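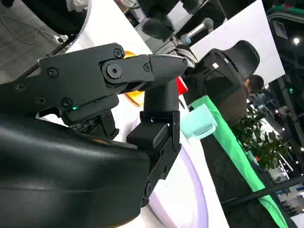 Wrist-camera demonstrations are recorded one episode at a time, and each episode is a single grasp attempt, successful or failed. Set up the recorder before anyone touches the arm. Check the wrist view first: the fingertips have to be in view, with the ribbed face of the upper finger in focus and the green LED on the finger housing visible. If the fingers nearly touch, as they do here, command them fully open before starting the episode. A partly closed start pose teaches the policy to skip the opening motion.

## Recording an episode

1. Home the arm and start the Preko logger. Leave the camera exposure locked.
2. Place the target on the white surface. Vary its position and orientation every episode, and change its neighbours every 20 episodes.
3. Guide the arm by hand to the pre-grasp pose. Keep the motion slow and continuous.
4. Close, lift, hold for two seconds, release.
5. Stop the logger and enter the outcome: `success`, `slip`, `miss` or `abort`.

Do not delete misses. They are used to train the outcome classifier.

## Backgrounds

Record with the room as it is. People, plants and bright ceiling lights in the background are acceptable, provided exposure stays locked. Our first set was recorded against a plain grey curtain and transferred poorly.

## Checking the set

Run the Arkach validator at the end of each session:

`arkach check --session latest --strict`

It rejects episodes with dropped images, a mismatch between joint and camera timestamps, or no outcome label. Of 2,193 episodes in the November set, 313 were rejected, mostly for timestamp drift. Restarting the logger between operators fixed the drift.

The training script expects a minimum of 2,000 valid episodes per gripper. Don't pool episodes from different fingertip types; the colour and texture at the contact point differ too much.

Send corrections to Knut Bauerfeind.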